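Wiki > Mind and Mood > Ways of Coping > Worry Time

Worry time
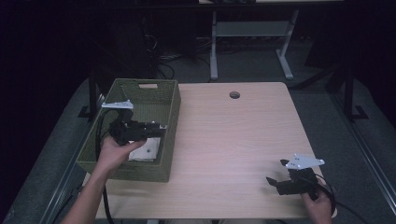 Worry time (some people say "worry period" or "worry appointment") is a habit where you pick one short slot in the day and push all your fretting into it. I've been doing it on and off since I moved to Doltstead, so this entry leans on my own experience more than a proper one should. Feel free to edit it down!

The basic idea

You choose a time and a place. Mine is 5:30 in the afternoon, at the kitchen table, never in bed. When a worry pops up at 11 in the morning, you jot down a few words and tell yourself you'll get to it later. Then at 5:30 you sit down with the list and worry as hard as you like until the time is up. I started with 10 minutes. Lots of people go longer, up to half an hour, but I got bored before then, and being bored of my own worries was a pretty new feeling for me.

It sounds silly, I know. I thought so too. But telling an anxious person to stop worrying has never worked on anybody I've met, and "later" is a lot easier to swallow than "stop."

Where it comes from

The general approach has been used in talk therapy for decades, usually as one piece of treatment for long-running worry. You'll also see it called stimulus control, a stiff way of saying that you tie a habit to one spot and one hour so it quits following you around the house. I first ran into it in a group at the Workeck center, where it was on a photocopied sheet between sleep tips and a breathing exercise.

Variations

The Stępień list is the one I use, named after the street where our group used to meet. You split the page in two, with things I can do something about on the left and everything else on the right. Left-side worries get one small next step (call the dentist, open the envelope). Right-side worries just get read out loud.

Some people prefer a jar with slips of paper. Others talk into their phone, which I tried for a week and hated, mostly on account of my voice. There's also an app called Tidon that lets you type in a worry and locks it until your chosen hour. I liked it fine, but I kept picking up my phone to check whether it was time yet, so I went back to the notebook.

Common problems

Forgetting the slot is the big one. If you skip it a few days running, your brain stops believing in "later" and the worries come right back at breakfast. Putting it too close to bedtime is another. I did 10 at night all through August and slept terribly.

And then there are days when you sit down and have nothing to worry about. Quit early and go make dinner. My first notebook had 100 pages and I filled almost 100 of them, but the last few are mainly the word "fine" and a grocery list.

Limits

It's a coping habit and it doesn't replace treatment. It was no use to me during a panic attack, and it didn't do much when I was really low, either. If worry is wrecking your sleep or your work, or you're having thoughts of hurting yourself, please talk to a doctor or call a crisis line right away and don't save it for the slot.

See also: Grounding, Sleep diary, Rumination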